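**Lirkley water district opens toilet rebate to renters**

1 August 2018 - The Lirkley water district has extended its toilet replacement rebate to rental units, a change that takes effect with this month's billing cycle. Until now only owner-occupied homes could apply.

The rebate pays $138 per fixture, with a limit of 2 fixtures per address. Tenants need written consent from the property owner and must submit a receipt from a licensed installer. Older tank toilets qualify if the replacement is on the district's approved list, which can be picked up at the Vullia Street office.

The district received 416 applications in the first year of the program and turned down 13, mostly for missing receipts. 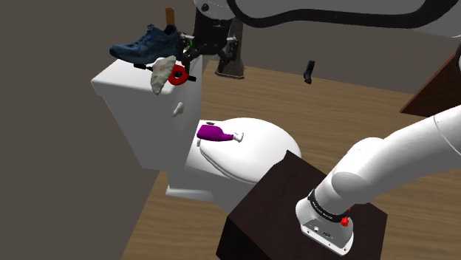 Kamarul Majimbun, who manages conservation programs for the district, said rental buildings account for a large share of the fixtures still to be replaced. "The owner pays for the hardware and the tenant often pays for the water," he said. "Neither one had much reason to act."

Leaks are handled separately. A worn flapper or a fill valve set too high does not qualify for the rebate, but replacement parts remain free at the counter - one kit per household.

Gunawan Plumbing and Ollotis Supply are the two contractors currently registered for direct billing. Customers who use either firm will see the credit on the invoice. All others should allow two billing cycles for payment. Applications close at the end of December or when the funds run out.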